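Fiction | Short Reads | Home & Away

The ad for the room had said furnished, and I suppose it was, if you're the kind of person who thinks a bed and a wardrobe is furniture and everything after that is showing off. I moved in on a Sunday in October with two suitcases and a rice cooker, and Stefaniia Stetsiuk, who had the lease and the bigger room, stood in the doorway the whole time I unpacked, eating crackers out of the sleeve.

"You fold your underwear," she said.

"Everybody folds their underwear."

"No," she said, and ate another cracker.

I'd come from Wultholm, where I had a whole apartment and a husband, more or less. Kenta Wada. We'd divided things up very politely over one long evening, him on the couch with a legal pad, me on the floor with the drawers pulled out around me, and it went so smoothly that the only thing we fought about was the yellow cloth. It wasn't even ours, that's the stupid part! It had been lying on the back seat of the car we bought from Shigeru Ikeda, his old coach, and it had black trim all the way around and no purpose I could ever figure out. Too long for a scarf. Too narrow for a table. Kenta said it was a banner from some tournament. I said there was nothing written on it. He said the writing had washed off, and I said then you admit I've been washing it, and that was pretty much the marriage right there.

I got it. He got the car and the good knives and 3,000 dollars I still think about.

So I had this cloth, and I had a room, and for the first week I couldn't get the one to go anywhere in the other. I tried it over the wardrobe doors and then nothing would open. I tried it on the window, where it covered a strip down the middle so the light came in on both sides like somebody was standing there. I tried it across the bottom of the bed the way they do in hotels. Stefaniia came in to borrow my charger and looked at it for a while.

"Is someone arriving?" she said.

I took it off the bed.

The bed was its own problem. It was a Skornby, the landlord told us, very proud, as if he'd carried it down from the mountains. White base, decent mattress, and not one of my sheets fit it. The gray one came closest. I could get three corners on and then the fourth would let go in the night with a little sigh, and by morning the thing would be hanging over the front in wrinkles and I'd be lying on bare mattress with my face on the plaid pillow. I liked the plaid pillow. It was the first thing I bought by myself, at Nomura, on my lunch break, and I carried it back to work under my arm and Nanami Uchida at the next desk asked if things were that bad.

"It's just a pillow," I said.

"I meant are you sleeping here," she said.

I put it on top of the flat one and tried them at the head end, then moved them down to the foot, so that I could lie the wrong way around and look at something other than Stefaniia's wall. She sings at that wall. She has one song. 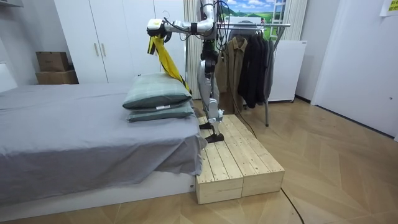 The room in October, with the yellow cloth and the plaid pillow.

Then Kenta called. He didn't say hello, he never did, he just started in the middle — he was cleaning out the car, he was selling it to Yuto Kuroda, who I'd always thought hated that car, and Shigeru had come by to look at it one last time and had asked, out of nowhere, where the yellow cloth had gone.

"What is it?" I said. I was sitting on the floor with my back against the bed. "Did he say what it is?"

"He said it was his wife's."

"But what is it?"

I could hear him walking around out there, the gravel. He always walked when he was on the phone, up and down the driveway, and I used to watch him from the kitchen and guess from his shoulders who it was.

"I didn't ask," he said. "He seemed like he didn't want me to ask."

"Kenta."

"You'd have asked."

"Of course I'd have asked!"

"Well, so you ask him, then. He's here. He's sitting in the passenger seat. He's been sitting in it for a while."

I hadn't spoken to Shigeru since the wedding, when he gave a toast that was mostly about hamstrings. I heard the phone change hands, and then somebody breathing carefully, like a man who's afraid of pressing a button with his cheek.

"You still have it," he said.

"I still have it. I washed it a lot. I'm sorry, I didn't know."

"No, no. Cold water?"

"Cold water," I said, and that was true, thank God.

He was quiet. Behind the wall Stefaniia got to the high part of the song and went up for it and missed, as usual, and started over from the beginning.

"Where do you keep it?" he said.

I looked at the bed, at the sheet coming down off the front again, and the two pillows at the wrong end. I'd had the cloth on the window and the wardrobe and the bed, and none of those was a thing I wanted to say to him.

"I'm still deciding," I said.

"She could never decide either," he said. "It was on every chair we had. She bought it at Nostia, you know, at the harbor, the summer the ferry broke down. She paid too much. I told her so." He coughed. "I told her so for years."

I said I could mail it. I said it twice, I think, because he didn't answer the first time. I said it would fit in an envelope, a big one, and I'd go to the post office before work.

"Does it look nice there?" he said.

"It looks yellow," I said.

He laughed, sort of, and then I heard the car door, and then it was Kenta again wanting to know if I'd taken the manual for the dishwasher.

---
Get one new story in your inbox every week. Enter your email address to subscribe to our newsletter. You can unsubscribe at any time.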